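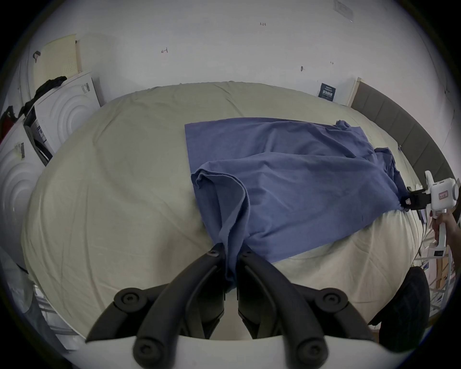 Most grasp detectors score well on boxes and mugs, then fall over on laundry, and I don't trust any accuracy figure that was worked out on rigid objects only. Before you let Dridska's grasp labeller loose on your folding data, check it by hand. Frames with a cloth held at two points are the place to start. With one gripper pinching a folded corner of blue fabric over a pale sheet and a second pulling the opposite corner to the right, you can say for yourself where both contacts should be. If the labeller can't, it's not ready for anything harder.

## 1. Pull a small sample

Take 241 frames from your cloth episodes. The Dridska docs suggest 500, but I got bored and sloppy well before that, and sloppy checking is worse than less of it.

```
dridska sample --task cloth --n 241 --out check/
```

## 2. Turn off smoothing

Smoothing is on by default and it makes everything look better than it is. A missed grasp gets papered over by the frames on either side. Set `smooth: false` in `labeller.yaml` and run it again.

## 3. Mark the contacts yourself

Do this before you look at the output. Once you've seen a predicted point you'll tend to agree with it. Click one point per gripper, on the fabric between the fingers. If the fabric is bunched or twisted there, click the middle of the bunch and move on.

## 4. Compare

```
dridska compare check/ --tol 10
```

The tolerance is in pixels. Wuveo's exporter rescales frames without telling you, so confirm the size matches before you blame the model. I lost an afternoon to that one.

Sort by error and open the worst frames first. Look for points that landed on a crease in the bedding - the colour of the cloth helps less than you'd hope.

I haven't tried any of this on the July release, which claims to fix the crease problem. I'll believe it when I've run the same frames through.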